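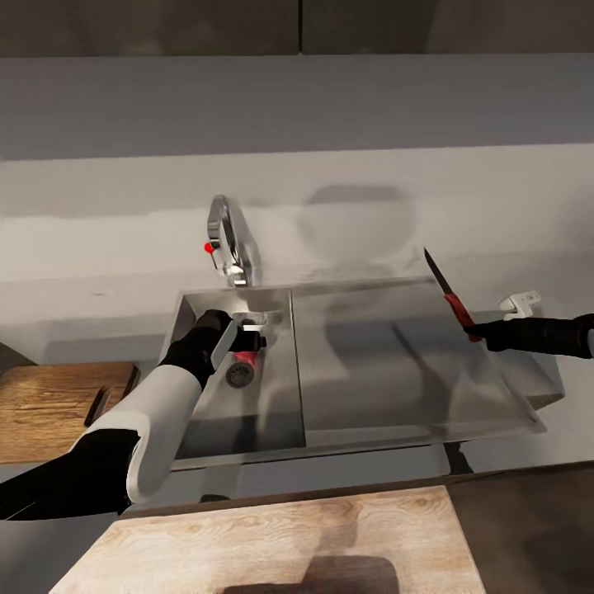

## Setting up a country watch

A country watch is where Wendero gets really enjoyable. You pick a government, tell the program which voices matter, and from then on every interview, speech and communiqué lands in one place, sorted by who said it and where they were when they said it. If you've ever tried to follow a cabinet falling apart using browser tabs and sticky notes, you'll love this!

You'll need an editor login and at least one working source. If your source list is still blank, go back to *Adding broadcasters and wires* first.

### Create the watch

1. Open **Watches** and choose **New country watch**.
2. Type the country name. Wendero offers former names too, so a search on an old colonial name will still find the right place.
3. Set the **start point**. For a breaking story, use the current month. For background work you can go as far back as 1924, where the Tirgate gazette collection begins (well worth an evening's browsing, by the way).
4. Choose a colour. It follows the watch everywhere, including the map and the morning digest.
5. Click **Save as draft**. Don't publish yet.

> **Note:** A draft watch collects material straight away. It just doesn't send alerts.

### Add the people

6. Go to **Figures** and add each person you want to follow: leaders, ministers, generals, ambassadors, exiles, party spokespeople.
7. Fill in **Current role** and **Former roles** separately. A former prime minister speaking from abroad and a sitting one speaking from the palace should never show up under the same label.
8. Add every spelling you know. Names carried over from Arabic, Amharic or Burmese can turn up in a dozen forms, and the Haddadin name matcher does a beautiful job with them once it has two spellings to compare.
9. Set **Allegiance** to *Government*, *Opposition*, *Defected* or *Unclear*. Go with *Unclear* whenever you're in doubt.

> **Caution:** Changing someone to *Defected* sends an alert to everyone on the watch and can't be recalled. Wait for the person's own words on tape, or a statement from the country that has taken them in. A rumour from a border town isn't enough.

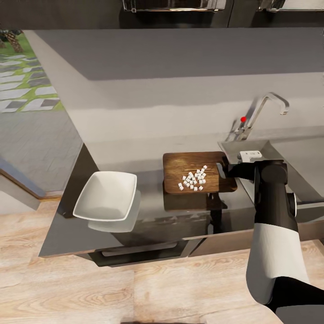
Page 112

### Add the quotes

10. Open an incoming item and highlight the words you want to keep. Press **Clip**.
11. Pick the **language of the original**. If the interview was given in one language, dubbed into another and reported in English, choose the first and list the others under **Passed through**.
12. Attach the audio if you have it. The Boketti player lines up the sound with the text, and hearing the pause before an answer can tell you an awful lot.
13. Mark the clip as **Claim**, **Prediction** or **Denial**. Predictions get their own timeline, so you can look back in April at what everyone was sure of the winter before. It's great fun and a bit humbling.

Sobia Jadoon, who built the first Wendero watches for our foreign desk, clips the interviewer's question along with the answer every time. Please do the same. "It's impossible" means very little until you know what was asked.

> **Note:** Clips from state television keep a grey band down the side, even after export. You can't switch it off.

### Publish and share

14. Read through **Figures** once more and clear any duplicates.
15. Click **Publish watch**.
16. Under **Readers**, add your colleagues and set each one to *Every alert*, *Digest only* or *Silent*.
17. Ask a second editor to open the watch and check that the alerts arrive.

The digest goes out at 6 a.m. in the reader's own time zone. Someone in Halifax and someone in Vancouver will get the same edition at different hours, so agree on one edition before you quote it in a meeting.

### If something looks wrong

**A person appears twice.** Open both entries, press **Merge**, and keep the one with more clips. The spellings are combined for you.

**Nothing is coming in.** Check the start point. A date in the future is accepted without a warning, and we've all done it.

**The map shows the wrong capital.** Some governments have moved theirs, and some claim one they don't control. Use **Seat of government** to set it by hand, then add a line in the comment box saying whose claim you followed. Valentina Sosa looks after the map layer and is very happy to hear about disputed borders.

For transferring a watch to another desk, see *Handing over*.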